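Search this site Go

The Shirazi guest book box
By Nasrin Nikzad
October

Print this page | E-mail to a friend

If the thought of a big white book on a stand by the door leaves you cold, the Shirazi might be just the thing for your reception. It's a box of blank cards, one for each guest, and people write on them at their tables whenever the mood takes them (usually somewhere between the soup and the speeches, in my experience). I love it! You get proper messages, daft drawings, the odd recipe, and far fewer rows of "Congratulations, from all of us".

The cards come from Onus, who make a lovely thick stock that takes fountain pen without bleeding. There are 4 colours to pick from -- Garkix is the soft grey and Skarkero the deep plum, and those two look gorgeous together by candlelight. Mix them as you like within one order, just put the split in the notes box when you check out.

Each card is 14 cm across and square, so there's room for a good long message or a photo stuck on afterwards. The lid lifts right off and doubles as a tray, handy for passing round the evening guests who never got a seat at a table. Names and initials can go on the lid in gold or left plain. I do the lettering myself, so please check your spellings!

Order code for the box with cards is 2263, and extra cards on their own are 917. Do get a few spares, as small bridesmaids go through them at quite a rate.

Pens aren't included. Any fine black felt tip works well, and a jam jar of them on each table saves everyone sharing. Once the day is over the cards go back in whatever order you fancy -- mine are still sorted by table, with my aunt's on top.
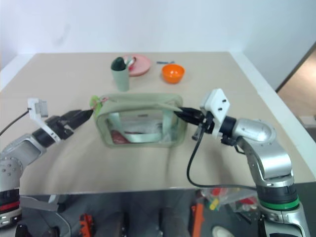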